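Section 4. Bedtime Tidy-Up with the Altirov Basket

By now you have the basket out of its wrapping and the labels off, so we can come to the part most families enjoy – getting the soft toys off the bed and into one place before the lights go out.

1. Pull the sheet fairly flat. A few wrinkles won't hurt, but the basket does like a level spot.
2. Set the basket on the bed with a handle slot where you can reach it.
3. Put in the larger toys first, and take your time about it.
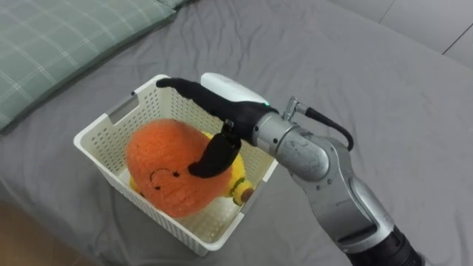 4. Tuck smaller toys in wherever there's room, keeping everything below the rim so that nothing tumbles out on the way to the shelf.
5. Lift with both hands and carry the basket level.

Note: Plush toys spring back nicely, but they don't love being squashed for weeks on end. If you have to push down, it's time for a second basket.

Caution: Do not stand or sit in the basket, and please don't leave it on the bed overnight.

In the morning, just work backward. Let your child choose who comes out first, and leave the rest where they are until they're wanted. 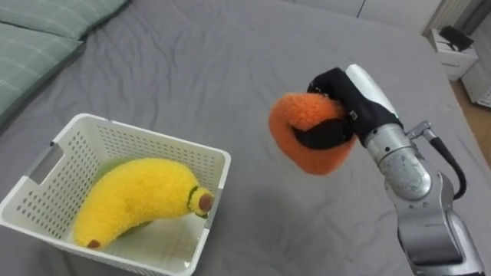

Fig. 4. Plush banana in the basket, pillows at the head of the bed.

Comments

Benda: We do this every night now, and my daughter says good night to each one – adds ten minutes, but I don't mind!

Diệp: Does the lattice snag on knitted toys?

Breltden Home Guides | Contact us | © 2024 | Back to top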